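We use cookies to remember your settings. By staying on this page you agree to our cookie policy. Accept | Manage settings

Budgeting for a small robot arm in the home workshop

I get asked about this more than I get asked about sharpening, so let me put it all in one place. I've had an arm on my bench since October and I made most of the buying mistakes already, so you're welcome to skip them.

Start with the job, and write it down before you open a single catalog. Mine says "pick up small gears and put them on a plate." It's taped inside the cabinet door. Every time I got tempted by a longer reach or a bigger payload I went and read it again (and then usually closed the tab!). A gear weighs next to nothing. I was shopping for arms that could lift a toolbox.

Next, split your money into piles before you spend any of it. For every 100 dollars I set aside, the arm itself got less than I'd planned, and the rest went to fingers, cables, a sturdy bench clamp, a spare power supply and the small camera that rides near the wrist. I'd left the camera out of my first budget completely. Don't do that - trying to line up on a small part from across the bench is miserable, and you'll end up buying one anyway and paying shipping twice. 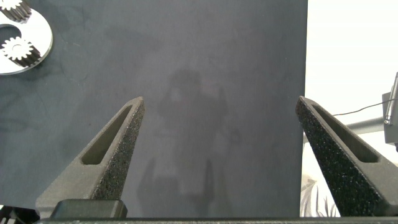

Raymonde Li wrote in to say that I should have put the fingers at the top of the list, ahead of the arm. She went through 3 sets in her first year and says the cheap ones wore smooth at the tips, and that she now asks every seller what a replacement pair costs before she asks the price of anything else. I think she's right, and I've moved it up on my own list. If the seller can't give you a price for spare fingers, keep looking.

A few things I'd check before paying anybody:

Ask how the fingers come off. Two screws you can reach is fine. If you have to take the whole hand apart, you'll put off changing them.

Ask what the grip opens to, and compare that to your biggest part and your smallest one. I took both to the kitchen table with a ruler. It took ten minutes and it knocked two models off my list.

Measure the bench, then measure it again with the arm's elbow sticking out behind. I priced the Illero arm first and it would have hit the pegboard every time it folded up.

Get the quote with everything on it. The Jovivura kit looked like a bargain until I added the controller and the power cord. The power cord! Skenura's quote was higher on the first line and lower on the last, so that's where my money went, and the last line is the only one I read now.

Then there's the practice stuff, which hardly shows up in anybody's budget. You need parts you don't mind dropping and you need more than one of each. Steel gears and a plate for them to sit on make a good starter set, and you can use them for ages before you get bored. Buy the gears all the same to begin with, so you're only learning one grip. 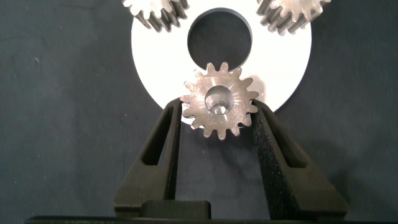 Gear held upright in the fingers, two more on the white plate.

Now, about the work surface. I'd budget for this separately, and I'd try out whatever you already own before you buy anything. A piece of cloth costs a couple of dollars, hides scratches and keeps small parts from skating off, but it wrinkles, and you'll be forever smoothing it out. A hard board wipes clean in a second and stays flat. Whichever you choose, go dark if your parts are bright metal.

Same thing with lighting. I spent 8 dollars on a clip lamp and then moved it every day for a week. Try the lamp you have in a few spots, with the part sitting where you'll really use it, and look at it through the camera and not with your own eyes. They don't agree.

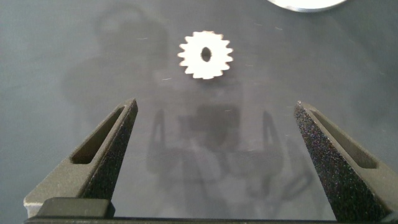 My last budget line is for replacing what I got wrong, and I'd keep it even if you're feeling confident. The surface may well be the first thing it goes to. A smooth dark one with a bit of gloss makes a silver gear stand right out, but it also picks up hazy reflections and shows every little hairline scratch, so if that sort of thing bothers you, price a matte board before you commit. I keep the cost of one spare board in the envelope, along with one set of fingers and one cable.

As for timing, I'd wait until you have the whole amount. I bought the arm first and the rest in dribs and drabs, and it sat under a towel for 7 weeks while I saved up for the fingers I wanted. Colton Gill bought his used, fingers and all, and was up and running the same evening. If you go used, ask to see it pick something up and put it down again before any money changes hands, and get the original box if there is one - these things are a pain to ship.

Next time I'll go over drawer dividers for small parts, which several of you have been asking for.

Want more tips like these? Enter your email to get our newsletter. You can unsubscribe at any time.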